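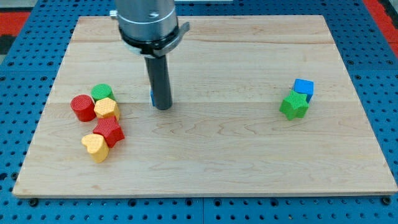

Rod tool over the maple board, blocks in two groups.

December 29, 2018
Pusher rod vs. Zivstead two-finger, block task

Carried on with the comparison from the Skundilgate list. Took the Zivstead gripper off and put the plain black rod back on the wrist with the collar clamp. Same arm, same Brito controller, no changes to the speed limits except where noted.

Re-zeroed the tool after the swap. The saved rod offset from July is wrong for this clamp, it has the tip too low. New tool length is 195 mm, flange to tip. Saved it as a separate tool so the old one is still there if anybody needs it. Please don't overwrite either.

Task is the same for both tools: start with the shape blocks in loose groups on the board and move one named block next to another one. The gripper picks and places, the rod can only push. Blocks are the painted cylinders, stars, heart, hexagon and cube.

Rod, first impressions:
- Cylinders push well if contact is close to center. Off center they roll around the tip and end up beside it.
- Cube is fine flat on a face. On an edge it turns first and then goes.
- Stars are the awkward ones. The round tip drops into the notch between two points and the block follows nicely. Hit a point and the star spins.
- Heart is good from the lobe end, same reason as the star. From the pointed end it's poor.
- In a cluster like the left one (green and red cylinders, yellow hexagon, red star, yellow heart) there is no clean way to get the hexagon out without moving its neighbors. The gripper has the same trouble for a different reason, the fingers need room on both sides.

Dropped push speed to 90 mm/s. Faster than that, blocks kept sliding after the rod stopped and the final position was no use for scoring. Left the free travel speed alone.

Did one set with the rod running very close to the board. It caught slightly at the seam between the two planks, enough to show in the Brito force log. Raised it a little and the spike went away. Will want to redo the seam check if the board gets turned or swapped.

Logging: Zandason recorder was on throughout. File counter stood at 3306 when I stopped. The first few files after the tool swap still have the old offset in the header, so skip those for anything that uses tip position.

So far I'd keep the rod for the pushing work. Setup is quicker, there are no fingers to home, and a bad contact costs a spun block instead of a protective stop. For anything that needs a block at a set angle the gripper is still ahead by a lot.

To do
- same starting layouts with the gripper at matched speed
- try a rubber sleeve on the tip, see if the stars behave
- check collar screw torque after a long run, tab side
- ask Zivstead for the narrow fingers again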